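Tarnura Two-Arm Upper Body — Build Kit

Home > Kits > Upper bodies > Tarnura

Item no. 403
Status: in stock, ships Monday
Sold by Skirkeo

Two arms, one body, one pair of grippers, one control board, and the sim files so you can drive the thing before you own a drill. For a spare room, garage or a shared shop with a bench you can leave stuff on overnight. Needs assembly. A fair bit of assembly.

Quick facts

Arms: 2, mirrored left and right
Grippers: parallel, short fingers, finger pads swap out
Body: printed shell over a metal spine, white
Control board: Tovico, pre-flashed
Power: bench supply, not included (see below)
Computer: not included
Base: bolts to a table or to your own cart
Sim: included, download link comes with the order email
Skill level: you have soldered before and didn't hate it

What's in the box

Body shell, front and back halves
Spine, two pieces, bolts up the middle
Left arm parts tray
Right arm parts tray
Gripper pair, put together already
Tovico board with standoffs
Wiring harness, labeled at both ends (finally)
Emergency stop with long lead
Bag of 100 screws, mixed, with the size card
Hex keys
Printed quick start, one sheet. Full manual is online, we change it too often to print

Not in the box

Power supply. Everybody has one already or has opinions about which one, so we quit shipping them. Ratings are on the spec page of the manual. Please check them.
Table clamps or cart.
Threadlocker. You want the medium kind, in a small tube. Do not use the permanent kind, we get emails.
Computer to run the sim and send commands. Any recent desktop with a decent graphics card. Laptops work but the fans will let you know about it.

Before you order

Measure your space. The arms reach forward further than people figure, and they need room at the sides for the elbows when both go out at once. If you are in a shared workshop, think about who walks behind it and where the stop button is going to live. On the near side of the table, where you stand. Not behind the body.

Doorways too. The body goes through a normal door fine with arms off. With arms on it's a two person job and you will scrape paint.

The build

Most people do it over a couple of weekends. Could be done faster. Don't do it faster.

Spine first. Bolt the two halves, leave them finger loose until the shell back is on, then tighten bottom to top. If the shell doesn't sit flush, the spine is twisted, back them off and start again.

Shoulders next. Left and right parts look the same on the bench and they are not. The trays are marked and so is the inside of each bracket, a small L or R stamped near the cable hole. Check it twice. Swapping later means pulling the harness back out and the harness goes in way easier than it comes out.

Run the cables before you close up the forearm. There's a channel. Use the channel. Leave a loop at the elbow, bend the joint all the way both directions by hand and watch that the loop doesn't get pinched.

Wrist joint, then gripper. The gripper is on four screws and one plug. Plug is keyed but you can force it if you're tired, so don't do this part at night.

Board goes in last. Standoffs, board, harness, stop button. Power supply OFF and unplugged the whole time. Then read the first power page of the manual all the way thru before switching anything on.

First power

One arm at a time. Unplug the other one at the shoulder. The setup tool walks each joint a small amount and asks if it went the right direction. If it asks about the elbow and the wrist moves, you have two plugs swapped, stop there and fix it.

Grippers last. Open and close on nothing, then on a folded cloth.

Sim first, hardware second

The part we push on everybody. The download has the full two-arm model in it, same joint names and same limits as the real board uses, so a script that runs in the sim runs on the bench with one setting changed. Break things in there. It costs you nothing and nobody's knuckles.

Several rooms come with it. Kitchen, office, a plain table for gripper work, and the corridor. The corridor is the one we use for testing reach and line-up, good for it since the walls are close and there's always something on the side you might clip. Small target on the floor, doors, stuff on the walls. You set where the body stands and what the target is in a plain text file.
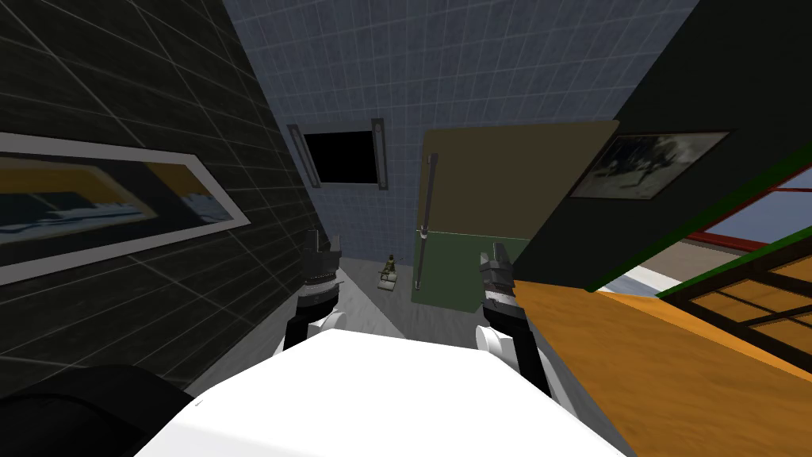 Corridor room in the sim. Grippers open, little soldier-type figurine on the floor, door with the long silver handle to its right.

Things worth trying in the corridor, in whatever order:

Both arms held level, grippers open, then bring one in slow and watch the other doesn't drift.
Move the target left and right and check your script still picks the sensible arm.
Swing an elbow out on purpose and see if your limits catch it at the wall. If they dont, better to learn it there.
Change the floor. Texture is a setting. Scripts that look for a small thing on a plain floor can get lost pretty quick on a mottled one.
Door handle. Harder than it sounds — a tall bar wants a different wrist angle than anything lying on a table. Leave it for later.

Speed depends on your graphics card. With the view window closed you can queue up to 2,000 runs and let it go overnight. Window open, a lot fewer. Logs go into one folder per run, plain text, joint positions and gripper state, so clear the old ones out now and then.

Adding your own room: export from whatever modeling program you use, drop it in the rooms folder, add a line in the list file. Keep it simple at first. Flat walls, few lights. If it comes in giant or tiny your units are wrong, it is always units.

Grippers

Black, short blocky fingers, pads held on with one screw each. Good on boxes, handles, blocks, cups. Not great on very thin flat stuff like paper or a coin on a hard table. There's a slim finger set if you need that, sold separately (see add-ons). Pads wear. Spare pair comes in the gripper bag.

Grip force is set in software and starts low. Bring it up in small steps. If things slip, clean the pads before you go raising the force. Dust is most of it.

Shared shops

Dimitriou Workshop built theirs on a rolling cart and sent us the cart drawing, which is in the downloads under extras. Nice and heavy at the bottom, locking wheels. They keep the stop button on a post at the front corner and that's what we'd do too. Cart drawing is as is, check it against your own table height.

If more than one group uses the same body, save your calibration under your own name and load it when you start. Do not go by whatever was loaded last. Home position can be off by enough to smack the table.

Add-ons

Slim finger set, fits both grippers
Spare pad pack
Longer harness for cart builds
Second stop button with splitter
Table plate, pre drilled
Replacement shell, front half, white only

Common questions

Can I buy one arm?
Not in this kit. The single arm is its own listing, same grippers.

Does it come with wheels or legs?
No. Upper body only. The sim will let you put the body anywhere in a room but in real life it stays where you bolted it.

Can I use the sim without the kit?
Yes, separate download on the sim page. Same rooms.

The picture in the sim looks blurry on the walls.
Texture quality is on low out of the box. Settings, textures, high. Slower on older cards.

Will it run with a different board?
Maybe. The Tovico one is what we test on and what we answer mail about.

My right arm jerks on startup.
Nearly always the shoulder plug not fully seated. Power off, reseat, go again. If it still does it, send us the startup log and a photo of the plug side.

Can I paint the shell?
Sure. Take it off first, keep paint out of the bolt holes and off the joint covers.

Changes

February batch: harness labels at both ends, new screw size card, gripper plug key made a bit deeper. Sim corridor room now loads with doors that can be set open or closed. Manual pages for the elbow loop redone with better drawings. If you have an older kit the new labels sheet is in downloads, print it and stick them on yourself.

Known issue, setup tool sometimes skips the left wrist on the first pass. Run it again. Fix is coming.

Returns and parts

Unopened trays can come back. Opened trays, no, but we'll replace anything missing or cracked, just send the tray label and tell us which peice. Small parts go out in a padded envelope, usually next working day. Boards that were powered with the harness in backwards are on you.

Ask before you order if you're not sure it fits your space. Send the table size and a rough sketch, we'll look at it.

Add to cart | Manual | Downloads | Single arm kit | Contact Skirkeo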